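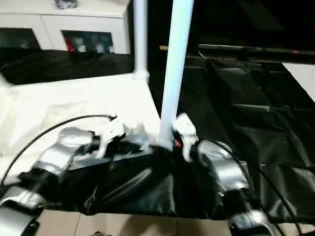 Skedlow asked at the last review whether the second two-arm unit has to be bought this year at all, and whether the money would do more good in spare parts. Brinholm took the opposite view and wanted the order placed before the current quote runs out. This report sets out where the budget stands and what we recommend.

Equipment plan, progress to May

Spending so far
The first unit is paid for in full. Grippers, cables and covers were bought from the consumables line, which had 357 dollars left in it at the end of April. We expect to overspend that line before the summer and ask to move 1000 dollars into it from travel.

Use of the first unit
We logged 116 hours of running time in the period. Nine hours were lost to stoppages, most of them traced to gripper fingers and cable connectors. Replacement fingers come from Dilberg and take three weeks to arrive. We had one spare set on the shelf and it was used in March. The service contract covers the arms and joints but leaves out fingers, cables and fabric covers. We missed this when we compared the quotes last year.

Second unit
Two suppliers have quoted. Dilberg's price is lower, and the arms would take the same fingers we already stock. The Huang quote includes on-site training and a longer warranty, but it would mean keeping two kinds of spares. Delivery times are close. Neither price includes floor protection or the extra power outlets, and we are still waiting on the electrician's estimate.

Recommendation
Hold the second unit until the next quarter. Buy two sets of fingers and one set of arm cables now, and ask Dilberg to extend its quote in writing. If the stoppage hours come down with spares on hand, we will put in the purchase request with a full year of running costs attached.

Still open
Transfer from the travel line, needs approval.
Electrician's estimate, requested.
Storage for the second unit, to be settled with Brinholm.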